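Flaltero opens patio session on handheld gripper work

6/27/23 — Flaltero held an open day for its Sorberg handheld gripper program, moving the demonstration out of the lab and onto an outdoor patio. Visitors came in groups of five, and each group had a turn with the tool after a short briefing.

Sorberg is a two-finger gripper carried by a person. Its recordings are used to train robot arms on everyday jobs such as clearing tables and sorting small items. The outdoor session dealt with tabletops: paper, cards and cups, with chairs and bags close by.

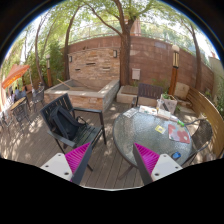
Thin, flat items remain the hardest class. A card lying flush on glass gives the fingers no edge to close on, and the staff's advice was to slide it to the rim first and pinch it there. Changing light is the second problem. Sun through leaves shifts during a recording, and software tuned indoors can lose track of an object when a shadow crosses it.

The company says it has collected 300 outdoor recordings with the tool since February, all of them made at two sites. Processing is handled by Heniro, its in-house software — a new release is planned but has no date.

Flaltero will repeat the session at its Tiêu site. Places are free but must be booked in advance.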